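3.2 Collecting the tabletop demonstrations

Most of the disagreement between our results and earlier ones comes down, we suspect, to how the examples were gathered. Papers in this area tend to give the number of demonstrations in the abstract and the conditions of collection in a footnote, if at all. A reader is left to assume that 2000 demonstrations are worth more than 1948. We see no grounds for that. The second figure is what remained of the first in our own set once we had watched every recording through and thrown out the ones where the operator had plainly lost track of the instruction, and the trained policy did not care either way.

The Jadura set was recorded over 16 sessions, with two operators taking turns. Each session used one arrangement of objects as a starting point, and the operator was read a short instruction before each attempt. Objects were moved by hand between attempts. We had planned to place them from a list of random positions, but the list was dropped after the second session, when it kept putting things on top of one another. From then on the operators placed objects as they liked. This is common practice and is usually described as "randomized," a word we have avoided. People do not scatter things at random. They leave gaps wide enough for a hand, and they keep the awkward objects where they can reach them.

Choice of objects has the same problem. We wanted shapes that call for different grasps, so the table mixes cups, rings, a ball, fruit and packaged food (Figure 4). The thin rings were the most useful of these, as they lie almost flush with the fabric and punish a hand that comes down a little too high. They were also the objects the operators liked least, and they appear as the target less often than they should. A learning system trained on such a set learns, among other things, what its teachers preferred to avoid.
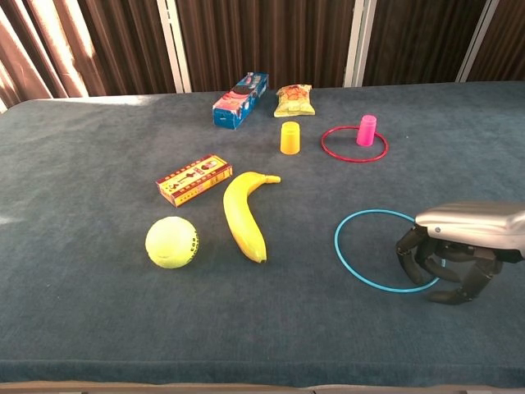
Figure 4. Tabletop arrangement from the Jadura set, with the robotic hand over the light-blue ring. The red ring lies around the pink cup.

3.3 What the labels can and cannot support

Every attempt was marked as a success or a failure by the operator who had just carried it out. We asked Dennis Ackroyd, who had taken no part in the recording, to mark a share of the attempts again from the video alone. He disagreed with the operators on up to 8 percent of attempts in a session, nearly always in the same direction: the operator had said success and he had not. Contact with a ring was the usual sticking point. An operator who has felt the hand close on something will call it a grasp, while a viewer sees a ring that has shifted and little more.

We kept the operators' labels, for the dull reason that the baseline (Taheri) was trained on labels of the same kind. Replacing ours would have made the comparison look cleaner than it was. Nasrin Bagheri argued for reporting both, and the second set is given in the appendix.

None of this shows that demonstrations are a poor way to teach a hand to pick things up. It does mean that a success rate measured on the same table, with the same objects and the same two people setting them out, says very little about any other table. We made that measurement too, and we would ask readers to give it the weight it deserves — not much.

Related items

Bolwood: a second look at operator agreement
Travent gripper trials, technical note
Placement bias in hand-arranged scenes
Appendix B: relabeled attempts, Jadura set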